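## 4. Recording the stamp task

Okay, you've got both grippers plugged in and the club laptop is logging. This section is the one I get the most messages about, so I've written it out the way I'd explain it if you were standing next to me. It's for new members on the Caldeira team, and for Jong-dae's first-year class at Hatari, who use the same setup in the spring.

The task is short: ink the stamp, stamp the paper, put the stamp back down. We want 200 good runs from each pair of people. That sounds like a lot, but Chae-won got through 22 before her tea was cold, so don't panic!

### 4.1 Setting the table

1. Smooth out the big pale sheet that covers the table. If it bubbles, the stamp rocks and you get half a print.
2. Lay the red ink pad near the middle and take the lid off (put the lid somewhere you'll find it again, please).
3. Put a blank piece of paper on your side of the pad, lying flat.
4. Stand the stamp upright to the left, close enough that you don't have to lean.
5. Run the gripper cables back toward you, one on each side. Give them some slack. 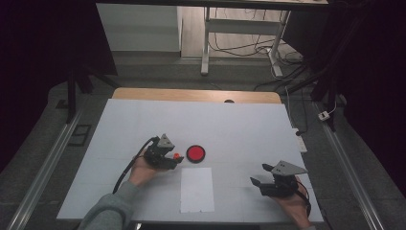 *Fig. 4-1. Stamp in the left gripper, right gripper open, pad and paper between them.*

**Note:** I hold the stamp in my left and keep the right one for steadying the paper. If you're happier the other way around, swap, but stay swapped for your whole set and write it in the log. Daiane and I mixed ours last March and sorting the files afterward ate an entire evening.

### 4.2 Checking the jaws

Do this before every set, even if the last pair swears they did it. I mean them no disrespect. I've just been the last pair.

1. Open both grippers all the way and look at the inner faces.
2. Wiggle each jaw with your fingers. If it moves on its arm, tighten it before you go on.
3. Look for fraying. A little fuzz along the edges is fine, and most of our jaws have it by now.
4. Trim any long threads with the small scissors, well away from the ink.
5. Close the jaws slowly and make sure they meet flat. 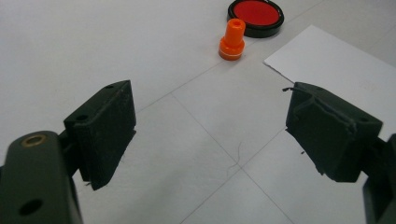 *Fig. 4-2. Worn jaws, ragged along the edges, with the stamp and pad ahead of them.*

**Caution:** Don't pull on a loose thread! It takes the layer underneath along with it, and then you're replacing the whole jaw. Spares are in the Andent box on the second shelf. If there are fewer than two pairs left, tell Tsegereda, who does our ordering.

### 4.3 Doing a run

1. Start with both grippers open over the table and hold still while you count to two.
2. Close on the handle of the stamp, lift it straight up, and bring it over to the pad.
3. Press once, gently. Ademir likes to press twice and his prints are always blobs.
4. Carry the stamp to the paper and hold the paper down with the other gripper.
5. Press, lift straight up, and set the stamp back where you got it.
6. Open both grippers, hold still again, and tap the pedal to end the run.

If you drop the stamp, don't stop the recording. Pick it up with the gripper and carry on, then mark the run "D" in the log. We keep those, they're useful.

Take a break after 30 runs. Your wrists will thank you, and your motions get sloppy way before you notice it.

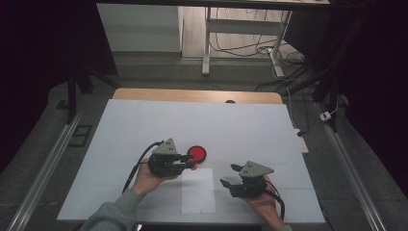 **Do I need a new piece of paper for every run?**
Use the same piece until you run out of clean space, then swap it for a fresh one between runs. Prints that overlap are hard to score later, so change it early if you're not sure.

### 4.4 Packing up

1. Put the lid back on the ink pad. It dries out fast.
2. Wipe the jaws with a damp cloth.
3. Coil the cables loosely and hang up both grippers.
4. Copy your files to the Zundbridge drive and add your run count to the sheet on the door.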